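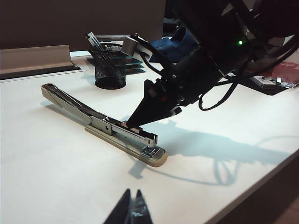

Pinza Zolterel de dos dedos: un mes de pruebas con material de oficina

La Zolterel llegó al taller en abril para sustituir a una Okton que llevaba tiempo montada en el brazo. Las dos se atornillan a la misma brida y se manejan desde el mismo controlador, un Lukumay, así que el cambio se hizo en una tarde.

Los dedos de serie son negros y acaban en punta. Para coger clips o un bolígrafo tumbado van muy bien. Para empujar hacia abajo tenía más dudas, y por eso la prueba principal fue con una grapadora de brazo largo apoyada en la mesa. Hay que colocar la punta sobre el brazo superior, un poco por detrás del cabezal, y presionar en vertical. Si el contacto se desplaza hacia el lateral, el dedo resbala en el metal y la grapadora gira sobre la mesa.

Programé 1000 ciclos de presión en tandas de 20. La Zolterel completó bien 615 con los dedos de serie. Casi todos los fallos fueron resbalones. Con la Okton no llegué a terminar la serie: los dedos son más anchos y tapan el punto de apoyo a la cámara de muñeca, de modo que corregir la posición era ir a ciegas.

La cámara es lo que más me ha gustado del conjunto. Ve las puntas y la zona de contacto a la vez, aunque la luz hay que cuidarla. Con un foco lateral, el brazo y los cables proyectan una sombra grande sobre la mesa blanca y el detector de bordes la toma por un objeto. Bajé el umbral y mejoró algo – lo que lo arregló fue mover la lámpara.

Los cables son el punto flojo. Cuelgan en bucles por debajo de la carcasa y en los giros cerrados de muñeca se enganchan. Mastavitz vende una guía que se fija al soporte, pero no viene en la caja y hay que pedirla aparte.

El manual dedica dos páginas a la calibración de fuerza y no aclara en qué unidades trabaja el controlador. Me costó varias pruebas dar con un valor razonable.

Me quedo con la Zolterel para piezas pequeñas y trabajo con cámara. Para presionar pediría unas puntas de goma, que el fabricante anuncia y que todavía no he podido probar.

21 de mayo de 2019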